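Harnmont Storage / Bins and Shelving / Open-top bins

# Trimero Open-Top Bin, Wide Pattern

The Trimero is a one-piece polypropylene bin for shelf and bench storage. It is 491 mm long and 300 mm wide at the rim, and it carries a rated load of 10 kg when supported across the full base. It is sold in cartons of 3. Lids, dividers and label holders are ordered separately.

The wide pattern replaces the earlier square-shouldered bin. The two share a footprint and can stand side by side on the same shelf, but they do not nest with each other. Keep them in separate stacks when empty.

## Intended use

The bin is meant for hand tools, small stock, office supplies and other dry goods that are picked by hand several times a day. The top is fully open and there is no cut-down front, so loose items stay in when the bin is pulled partway off a shelf. If you need to see and reach the contents from the front without moving the bin, order the Postma hopper bin instead.

Items longer than the base can stand at an angle against the end wall. This does no harm to the bin, but the lid will not seat and the bin should not be used as the lower one in a stack.

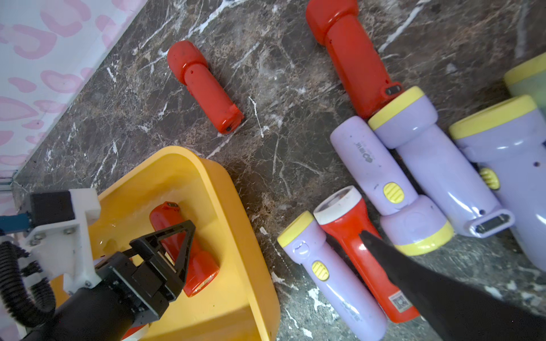 *Red flashlight in a yellow bin.*

## Material and color

The body is molded in a single shot with color through the full wall. Scratches do not expose a different shade underneath. The standard colors are yellow, gray and blue. Clear is available in the same mold but is more brittle in the cold, and we do not recommend it for unheated buildings.

Yellow and blue are matched from batch to batch under indoor light. Gray contains reclaimed material and will vary slightly. Customers who use gray as a color code alongside older stock should ask for a sample before placing a large order.

The inside walls are smooth to make wiping down easier. The outside of the base has a light texture, which reduces sliding on painted steel. It has little effect on wire shelving.

## Load and stacking

The rated load applies to an even load at room temperature. Reduce it by half in these cases:

- the bin is supported only at its two ends
- the bin hangs from a louvered panel
- the contents rest on a single point, such as the foot of a casting
- the storage area regularly gets hot enough to soften the base

Loaded bins may be stacked two high with the lid fitted to the lower bin. Without the lid, the upper bin rests on the rim alone and can drop in if it is bumped. Empty bins nest, and the nested height depends on how hard they have been pressed together. Twist slightly to free a stuck pair. Do not pry at the rim with a blade.

## Dividers

Dividers run across the short dimension and drop into molded slots. Lengthwise dividers are not made for this size. A divider stops short of the base by a small gap, so it will hold back cartons, pens, batteries and hand tools but will not hold back washers or loose seed. Use an insert tray for anything fine.

Each divider is marked with the part number on its top edge. Fit it with the number facing up. It can be forced in upside down, but it will then sit proud of the rim and block the lid.

## Placing bins on a bench

Leave enough clear space behind the bin to lift it without hitting the wall. A flat, hard surface is best. Felt and rubber mats are acceptable, though the base will grip rubber strongly and the bin must be lifted to be moved. On polished or patterned board, slide the bin only when it is empty, as grit caught in the base texture can mark the finish.

Small daily items are better kept out of deep bins. Markers, a calculator and similar things tend to work their way under heavier stock and are then replaced before they are found. An upright cup or a shallow tray costs less than the bin space.

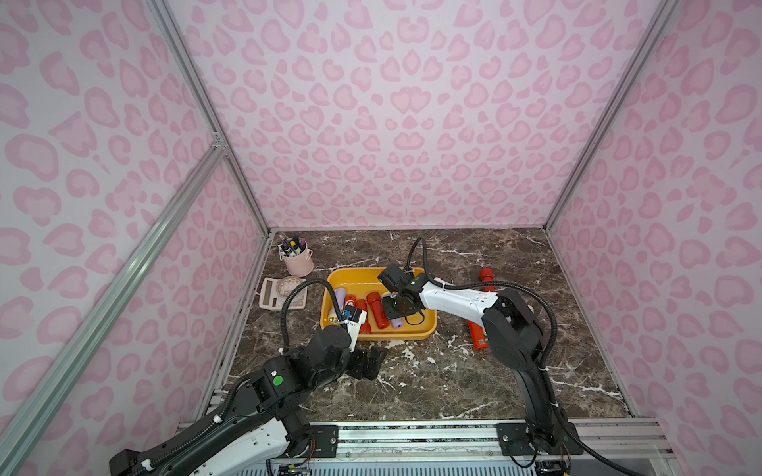

Where a bench is shared between shifts, fix the bin positions and label the bench edge as well as the bin. The Irnska label holder clips over the rim and takes a plain card insert. It can be moved without tools. Adhesive labels also hold well on the outer wall if the surface is first wiped with alcohol and left to dry, but they will not survive repeated machine washing.

## Cleaning

Wash by hand or machine with mild detergent. Remove dividers and label holders first. Rinse, then drain upside down on a rack - the rim is solid and will hold a film of water if the bin is left flat on a counter.

Do not use acetone, paint thinner or abrasive pads. Oil stains can usually be lifted with dish soap and warm water. Dye from ink and some rubber grips will soak into yellow bins over time and cannot be removed.

## Not suitable for

- fuel, solvents or other liquids in open storage
- direct contact with food
- long-term outdoor storage
- static-sensitive parts, unless these are in shielded bags

## Ordering

Select color first, then accessories. Mixed-color cartons are not packed at the factory. Dividers are supplied in the same color as the body unless the order states otherwise. Lids are clear in all cases.

Lids for the square-shouldered bin do not fit the wide pattern. They look alike on the shelf, so check the part number molded near the corner before returning a lid as faulty.

Gray bins ordered without accessories ship from stock. Clear bins are molded to order, and the next production run is planned for June.

Page last revised March 13, 2024.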